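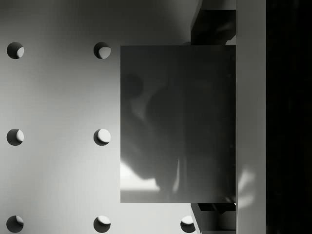 Close to the perforated panel in our simulator, one of the practice tasks at Wikside

About Wikside

We teach robots by showing them. That sounds simple, and on a good morning it is: a person sits down at one of our stations, takes hold of the controls, and moves the arm through a job the way they would like to see it done, while everything they do is recorded for the robot to learn from later.

Wikside began with 3 of us sharing one borrowed bench and a great deal of coffee, and we have since grown to a team of 40 (a few of us still fight over that bench, which we ended up buying). Some of our people came from machine shops, some from classrooms, and one or two from playing the piano, and they've all turned out to have wonderfully patient hands.

Much of our work happens in Canora, our simulated workshop, where an operator can try a delicate approach again and again before going near real equipment. When a task calls for the real thing, we move over to Yurt, our hand-guiding station, where you hold the arm itself and lead it along. Our panel collection alone now holds 2,856 demonstrations, each one watched through by a second person before we keep it.

New operators are always welcome, and no engineering background is needed. Training takes place at our Rakutham studio, with the next group starting in August. Do come by and say hello!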